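Participants wanted - hand work study, paid, September start

Zaramard is looking for people with ordinary hands. No experience needed, no degree, no coding. If you can refill a tape dispenser, clip a lid back on, match a small part to its case without swearing too much, we'd like to hear from you.

Short version of what this is. Everybody keeps asking us when a machine will do the fiddly jobs, the ones at home in the junk drawer and the ones in a shop back room. Our answer today: not yet, mostly. Big boxes on a flat belt, fine. A little plastic case you have to hold by one corner while the other hand does something else, no. Our own test arm at the Skiline site drops small parts or squeezes them too hard, and it's slow. So we need to watch people do it. Lots of people, doing it their own way.

Sessions run at the Nwankwo building, ground floor, shop end. Work is done down at floor level so wear pants you don't mind getting dirty. The floor is a shop floor and looks like one. 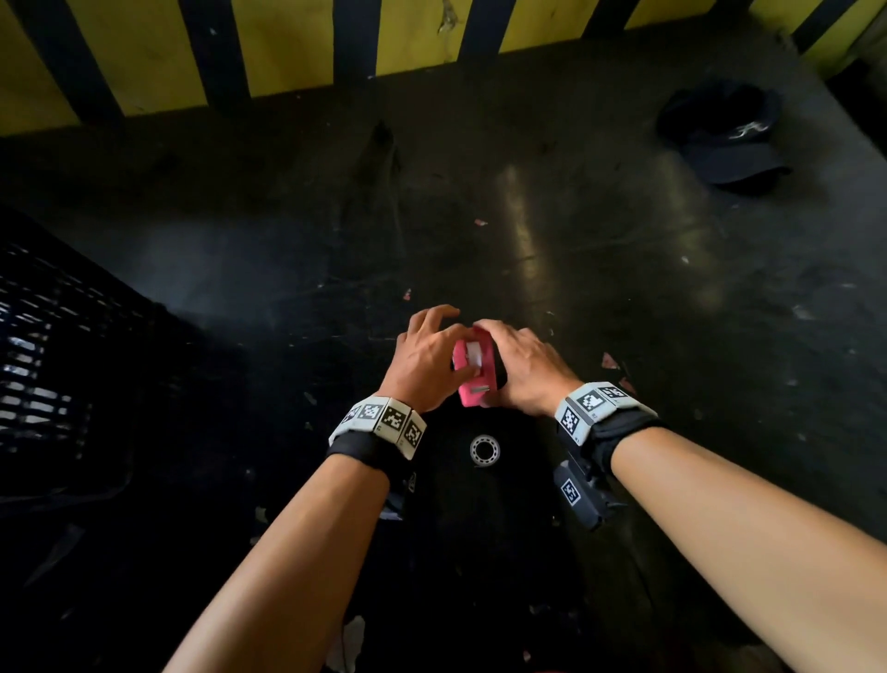 Pay is $30 an hour, paid at the end of each session, plus bus fare if you bring the ticket. Sessions are 3 hours with a break in the middle. Coffee and water are free, lunch is not, sorry. You can sign up for one session or several, and we like it when folks come back becuase the second time is usually quicker and we want both.

What you'll be doing
Small hand tasks, set by the session lead. Dispensers, rolls, cases, lids, sorting bits into a crate. Some are two-handed on purpose.
Wrist bands with printed markers, both arms. They strap on. Tell us if too tight.
A few questions after. Which jobs were annoying, which would you hand over to a machine tomorrow, which would you never.

That last part matters more than people think. We had one group rank chores and putting a new roll in a tape dispenser came out as more annoying than folding towels. Towels we expected. So now dispensers are a whole block of the study. 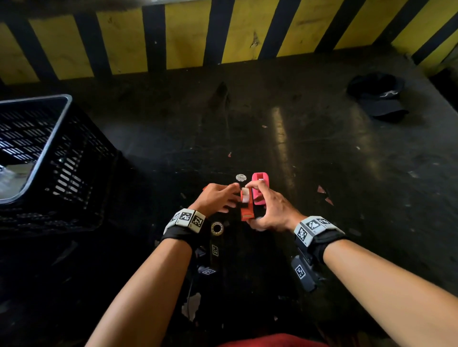

Dispenser block: red and pink, both hands in use.

Who can apply
18 or over. Left handers very welcome, we are short. Shop, warehouse and cleaning people, also very welcome, and so are parents, retired folks, anybody who does chores. You need to be able to sit or kneel low for a while and get back up. Stretch whenever you want. No recent wrist or hand injury please. Rings and watches off before we start.

We have 200 places in total and 49 are left. Morning slots go first, if you can only do after 4 pm say so in the email and we'll try.

Also hiring, one person
Session lead, part time, same building. You set out the parts, strap people in, keep time, sweep up, reset, do it again. Patient person. Shop or classroom background is a plus but not required. Must be OK with repeating yourself. Starts September with the study and may carry on after, depends on Hanach, who are paying for the first round. Send a few lines on what you've done, no cover letter, we won't read it.

Questions we get
Am I training my replacement? Fair question. The arm can't change a roll of tape right now and we're not going to promise you when it will. You can read the full consent sheet before you say yes, and you can stop at any time and still get paid for the hours you did.
Is my face recorded? No, hands and forearms.
Can I bring a friend? Yes, they need to sign up seperately.
Parking? Street only.

To apply, email Ailbhe Hanrahan at Zaramard. Put HANDS in the subject line for the study or LEAD for the job. Include your first name, which hand you write with, and the times you can do. Ailbhe answers mail before 10 am, so if you write in the afternoon expect to hear the next morning. No phone calls please.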